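Hopkin method

The Hopkin method is a procedure for training two-arm robots to handle paper and other thin, flexible objects. It was developed at the Pokwood laboratory in Flultimstead by Arwel Gethin and Mali Parri, and takes its name from the software in which it was first written.

Background

Robots that learn from human demonstrations often fail when the background of the workspace changes. Earlier work by Cledwyn Kemeys had shown that a controller trained on a plain gray table lost most of its skill on a table with a printed cover. Gethin and Parri proposed to change the wall and floor coverings regularly during the collection of demonstrations, and to leave everyday objects near the task.

Procedure

An operator guides both arms through the task. One arm usually holds the object in place and the other one moves the sheet. After every 41 demonstrations the coverings are replaced by others with a different pattern. The unrelated objects are also moved, but they must not block the path of the grippers. The controller is then trained on all the recordings together.

Results

In the first published test, the task was to put a sheet under the clip of a clipboard. The method reached a success rate of 70 percent on patterns that were not used in training. The same controller trained with only one pattern reached 13 percent.

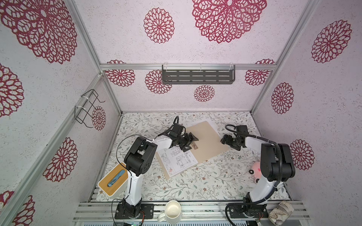
Two-arm workspace with patterned coverings and a clipboard under the left gripper.

Limitations

Prys Meredith repeated the test at Ornholm and obtained a lower rate with glossy paper. He also noted that changing the coverings takes almost 2 hours for each workspace. A later version of the method replaces a part of this work with computer-generated patterns.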